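The Planner Would Like Another Moment

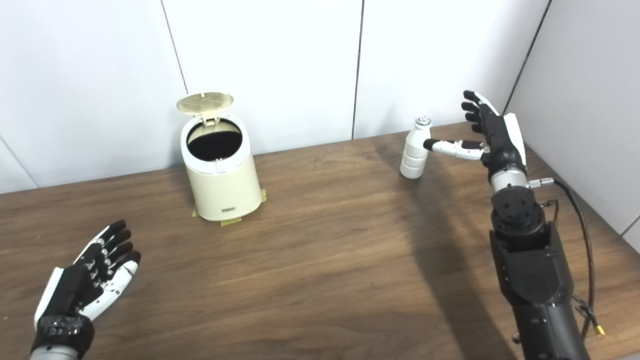 Gusura wrote in after my last column to say that I was being unfair to planners, that a slow robot is a careful robot, and that I would complain a good deal louder about a fast one. Fair enough. I have complained about both.

My quarrel is with where the care gets spent. The job in our shop at Ultanbridge is bottle, bin, done. The planner we use will weigh 400 paths for the right arm before it commits to one, and it scores every one of them against a model of the table that was last refreshed before the arm moved. If the bottle slides an inch in the meantime, we get a beautiful path to where the bottle used to be. I have known accountants like this.

The usual cure is more planning. The Borkolcombe release raised the default to 700 candidates and added a settings page with 9 sliders, two of which do the same thing. Our pick rate stayed put. Our electric bill took an interest.

I'd trade most of it for a dumb loop that looks again 30 times a second and nudges the hand toward whatever it sees. People don't compute a route to a bottle. They reach, notice they're a bit off, and fix it on the way.

Gusura will say that a loop like that can wander into the wall, and it can. So keep a small planner for walls, which rarely move, and let the camera handle bottles. I've asked for a ninth of the sliders and would settle for a labeled one.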